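3 Jan 2019

Equipment planning for the book cell, before the order window closes in March. Writing this down so we don't argue it again from memory.

Went through the Stirnari quote this morning. It covers spare gripper fingers, two wrist cable sets and one replacement joint module. The fingers are cheap enough that I'd take 5 pairs and forget about it. The joint module is most of the money. We have never lost one, but the lead time is long and with one arm down the whole shelving task stops, so I am leaving it in for now.

Staltier sent a revised price on a second cell. Same footprint as ours, with the rail and both mounting plates. Walls and vent panel are priced separately, which I missed the first time. Their number also leaves out the wrist cameras. Asked them to requote with everything on one sheet.

Cabling is still my main complaint. The right arm has the corrugated conduit the whole way up to the wrist. The left one has thin loose cable looping out at the joint and again over the gripper. If we buy conduit, buy enough for the left arm and for both arms of a second cell in one order. Shin sells it by the length, minimum order 50. More than we need, but the price per piece drops and Flaresora could use the rest on their bench.

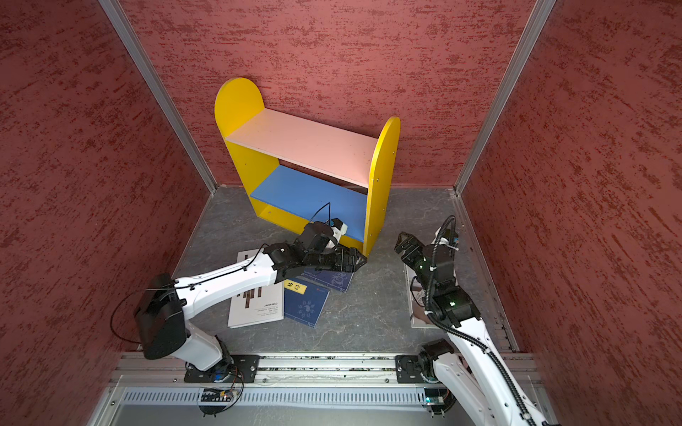
Props and consumables

Shelf: keep the one we have. Painted boards and a few screws, easy to copy. For a second cell I would rather build another to the same drawing than buy one, so the runs can be compared. Rounded tops on the yellow sides are the slow part to cut. Same colors please, pink top and blue lower shelf.

Books: four on the floor in the current setup, dark covers and light ones. All go through the same routine, floor to shelf. Covers and corners will wear, so I want a budget line for replacements instead of people bringing in their own. Put down 100 for the first quarter. Mix of cover colors. The cream one against the gray floor is worth keeping as a case, so get a couple more pale covers.

Boards: the two small electronics boards sit open down by the mounting plates. Want covers for both. Could print them here, no purchase needed except filament. Left board first, it has the short wires.

Totals so far, not counting the second cell or the joint module: comes in under the 500 we have left on the small parts account if the conduit is split with Flaresora. Over if it isn't. Need a yes or no from them before anything goes to Shin.

Open:
- Requote from Staltier with cameras and walls
- Joint module, ask Stirnari if they will hold one in stock for us
- Measure conduit run on the right arm, base to wrist, add slack
- Find the shelf drawing. Last copy I had was missing the base board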